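Most of these questions reach us in January, when people have time off and a table they've decided to hate.

## Do I have to sand it back before oiling?

If it's bare timber, a light sand will do. If there's old varnish on it, yes, all of it, including the bit under the fruit bowl.

## How many coats of Garia?

Two on a dining table, four on a kitchen bench. A 300 mL tin covers a small table. It won't cover a small table and your jumper, so wear something you dislike.

## Can I put plates on it straight away?

You can, and you'll have a lovely ring to remember us by. The oil feels dry well before it's cured. Give it as long as the tin says, then use placemats for a while anyway.

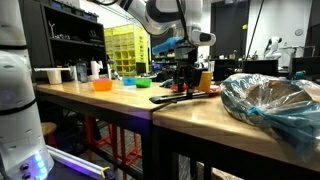 Hot mugs are the other usual culprit. A faint white mark will often lift with a dab of fresh oil and a soft cloth. A black one has generally gone deeper, and you're back to sanding — sorry.

## Is Farnari the same thing in a nicer tin?

No. Farnari is a hard wax. It sits closer to the surface, marks less and is fussier to patch. The tin is nicer, though.

## What do I do with the rags?

Lay them flat outside to dry, away from anything you'd miss. Oily rags in a scrunched heap can catch fire by themselves. We're not joking about this one.

## Do you ship Potoretti brushes?

Yes, anywhere in Australia. Returns are fine if the bristles are still the original colour.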